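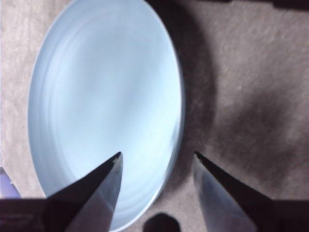

Can you hire the Mussa kit before you decide to buy it?

You can, by the week, and Okance will knock the first week's hire off the price if you go on to keep it. I asked twice to be sure, and the answer was the same from two different people.

So, that was the thing I most wanted to find out when I went over to Rukthorpe in August for the Okance open day, and I'd got my answer before I'd even finished my coffee. The rest of the morning was a bonus! I'd booked the early slot (the afternoon was full when I looked) and the bus from Kasturthorpe drops you right at the gate of the trading estate, although you then have to walk all the way round the back of a tile warehouse to find the door.

For anyone who hasn't been following, Mussa is their two-arm kit. It's sold to colleges, small workshops and people like me who have a spare room and not enough sense. You get the arms, the grippers, the wrist cameras and a set of starter jobs, and you teach it a task by guiding the arms through it over and over. The job they had going all morning was putting plates in a dish rack. I know, I know, but I could have watched it for hours. A plate is a horrible thing to pick up if you haven't got proper fingers. It's flat, it's shiny, it's wider than the gripper, and the only bit worth grabbing is the rim.

We were told the plate job had been taught with nearly 200 guided runs, all done by the same two members of staff, and that they'd thrown out the early ones because they were rushing. I liked hearing that. Most sales talks would have skipped it.
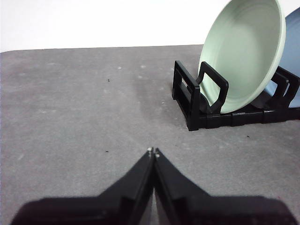

Then came my turn. They let each of us have 15 minutes on the handles, and I used up a good chunk of mine just getting used to how light everything is. You squeeze, the fingers close, and there's hardly any delay that I could feel. What I couldn't get the hang of was depth. I kept stopping short of where I meant to be, then overdoing it. The chap helping me said to watch the fingertips and forget about the rest of the arm, which did help, and after that I got a plate up off the table and let go of it far too high. It survived. He said they buy plates in bulk.

The teaching screen is the weak spot for me. Starting and stopping a run is easy enough, but going back to bin a bad one takes you through three menus, and the text is tiny. I said so on the feedback form and I hope somebody reads it. The handles, on the other hand, are lovely. Big soft grips, and I've got small hands and still didn't feel stretched.

I also asked about the fingers themselves, as I'd seen a few grumbles online about wear. They come off with a couple of screws and you can order replacements in pairs. Spares are kept in Rukthorpe, so you're not waiting on a boat. 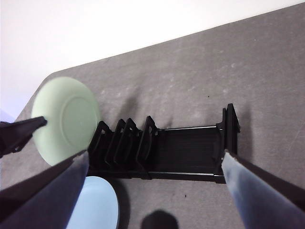 Chepkoech Owino thought I was being too kind about the plate job when we compared notes over the sandwiches. Her view was that a rack with nice clear slots does a lot of the work for you, and she wanted to see the same kit cope with a drawer full of mixed cutlery before she'd put any money down. She'd also have liked a bowl or a mug in there. Fair point, and I wish I'd asked while we were still next door!

Price, then. The kit on display was £1,581 without the computer, and you do need a decent computer. Delivery is extra. There's a cheaper one-arm version coming, but they wouldn't be pinned down on when, and having had a go with two arms I'm not sure I'd want it. So much of handling a plate is one side steadying it while the other gets a better hold.

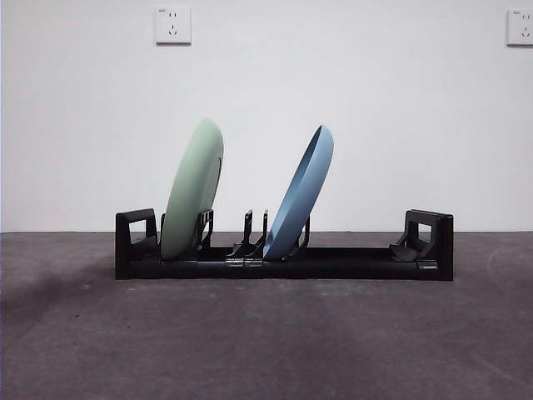 Support is by email, with a phone line on weekday mornings, and they run a half-day beginners' session that's included if you buy. I'd do that session even if you've used something similar before, mostly for the bit on setting up your cameras, which I gather is where people come unstuck at home.

I've put my name down for a week's hire. My table isn't deep enough, so I'm measuring up the old desk in the garage, and I'll need to find somewhere to put the paint tins. If anyone near Kasturthorpe fancies coming round to have a go, drop me a line in the usual place and bring a plate.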